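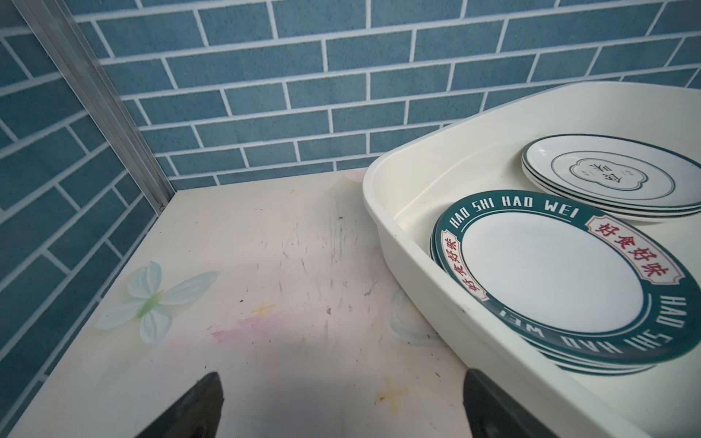 Skostari wrist camera

The Skostari is a small camera that mounts at a robot's wrist, just behind the gripper. I keep up this entry for the Zomwood parts wiki, and I've run the thing long enough to have opinions (sorry, editors!).

Use with grippers

Most people pair it with the Henao two-finger gripper or the older Broveo. I tried both on plates in a plastic basin, 61 picks each. The Henao made 57 of them. The Broveo was way behind, mostly because its fingers are fatter and wouldn't slide under a rim when the plates were stacked.

Stacks are the hard part anyway. A tilted stack leaning on the basin wall gives you a nice edge to aim at, but a flat one further back is a pain, and I still tip the wrist by hand for those. Plates with a wide colored rim, like the green HAO SHI HAO WEI ones, are easier for me to line up on screen than the mostly white kind with thin green lines.

Mounting

The bracket adds 134 grams. Set the tilt so both black fingertips show at the bottom of the view, or you'll be guessing at the gap.

Known problems

Firmware 617 resets the exposure whenever the arm homes. I went back to the one before it and haven't updated.

See also: Henao gripper, Broveo gripper, Wrist brackets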